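Tresside Four-Digit Hand: Fabric Handling Gallery

Wrist camera view, navy cloth in the grasp.
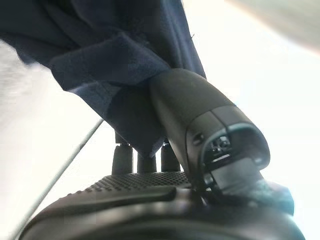
Words and picture: Jin, Tresside bench notes, December

The Tresside hand is sold as a bare unit or as part of the Punham handling kit, which adds the wrist camera, the mounting plate and the cable set. We have had the kit on the bench at Stumdale for long enough to form a view of it, and this page covers fabric work only. Rigid parts are dealt with on a separate page.

Grip on cloth
A large piece of dark navy fabric, folded over on itself several times and held at the thumb. The broad flap across the middle slopes down towards the thumb, and one corner hangs free over the middle finger. Folded cloth is a fair test for any hand, as the thickness between the digits changes with every fold. The controller takes a closing force setting and a stop position, and for cloth we set the force first and leave the stop wide.

Thumb
Smooth rounded shell, dark grey, with a thin seam where it meets the joint housing. We prefer a plain shell for textiles. Older hands on our bench had exposed screw heads along the thumb and these pulled threads in knitted samples. The large arched opening in the housing leaves some of the joint mechanism in view. That makes inspection easy, but lint will find its way in, and the maintenance sheet asks for the joint to be blown out every 200 cycles when working with fabric. We would do it more often with fleece or towelling.

Fingers
Three of them upright behind the palm, side by side, with narrow joint gaps near the tops of two. The finger segments are replaceable one at a time. Changing one takes 4 screws and no recalibration, provided the cable is left in its clip.

Palm pad
Black, textured, covered in small raised bumps. The pad is a consumable and the kit comes with 2 spares. It is of little use when the cloth is held high on the thumb and comes into its own when a bundle is drawn down into the hand. Wipe it with a damp cloth – solvent cleaners will harden the surface.

Camera position
The view from the wrist takes in the thumb, the fingers and the load together, which is what we want for fabric. Two points to note. The nearest part of the palm is out of focus, so wear on that surface has to be checked by eye. Exposure is the other matter: against a very bright background the surroundings go almost to pure white. Folds in dark cloth can still be made out, but the shadowed parts run close to black. Lock the exposure by hand if you intend to sort dark garments by colour.

Supply
The bare hand and the Punham kit are both listed by Tresside, with the same warranty of 2 years. Pads and finger segments are stocked separately. The controller software is included with either version – the fabric presets are only installed with the kit, and have to be requested for the bare hand.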